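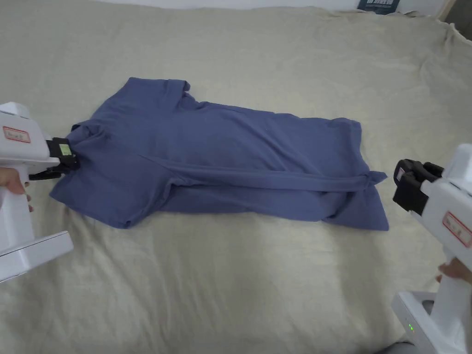
Textile Care Workshop, Vikum
Notebook entry, 13/01/2018
Entered by: Védís Nørgaard
Read and initialed by: Sólveig Østergaard

Last updated: 13/01/2018

Subject: Dye loss in cotton knit, second wash series

The second series was completed this morning with the Ferno liquid at the lower dose. Swatches were cut from the same bolt of navy jersey used in the first series. Cut edges were overlocked before washing, as the raw edges in the first series curled and shed lint into the filter.

Conditions: 11 cycles, cold fill, medium spin, line dried indoors. Swatches were turned face in for the first half of the series and face out for the remainder. This was an error on my part. The intention was to keep them face in throughout. The record sheet has been marked accordingly and the results for the later cycles should be read with that in mind.

Observations. The rinse water ran visibly blue through the third cycle and was close to clear by the fifth. The white tracer cloth picked up a faint tint in the first two cycles only. Surface fuzz was slight until the swatches were reversed, after which it increased on all of them. The two swatches from the selvage side show more fuzz than the others. Sólveig Østergaard is of the opinion that the knit is looser on that side and has asked that the remaining cloth be checked against the light before any more is cut.

Shrinkage was measured along the length only. The marked line, originally 20 cm, was remeasured after pressing under a damp cloth. The figures are on the record sheet and are not repeated in this entry. Width was not taken, as the marking thread pulled out of most of the swatches in the spin. A permanent laundry pen will be used for the third series. The Hviid pen in the drawer has dried out and should be replaced.

Water. The hardness strips supplied with the older kit are past their date. The strip used today read in the middle band, as did the one from the newer kit, so the value has been accepted. The older strips have been discarded.

Drestotance finish. The sample bottle was opened and a trial made on scrap only. At the stated dilution the cloth dried stiff at the folds and had to be dampened and pressed twice. At half strength the hand was acceptable, but a water drop soaked in at once, which suggests that little of the finish remained on the surface. No conclusion is entered. The bottle is to be kept upright; the cap leaks.

Vinegar rinse. A visitor to the open evening asked whether vinegar in the first rinse fixes the color. Two spare swatches were treated and two were left plain. No difference could be seen in the rinse water by either of us. It would be improper to give public advice on so small a trial, and the leaflet text should stay as it is until April.

To be carried forward:
Repeat the later cycles with swatches face in.
Set the pressing cloth aside for this work only. It has picked up starch from elsewhere.
Confirm the spin setting. The dial is loose and may have slipped one notch.
Order jersey from the same dye lot, if any remains.

S.Ø.: Agreed on the above. Please also note the drying time in future entries. The room was cold and the thicker seams were still damp at closing.

Related entries
Dye loss in cotton knit, first wash series
Tracer cloth: supply and storage
Pressing temperatures for blended fabrics
Leaflet text, household washing of dark colors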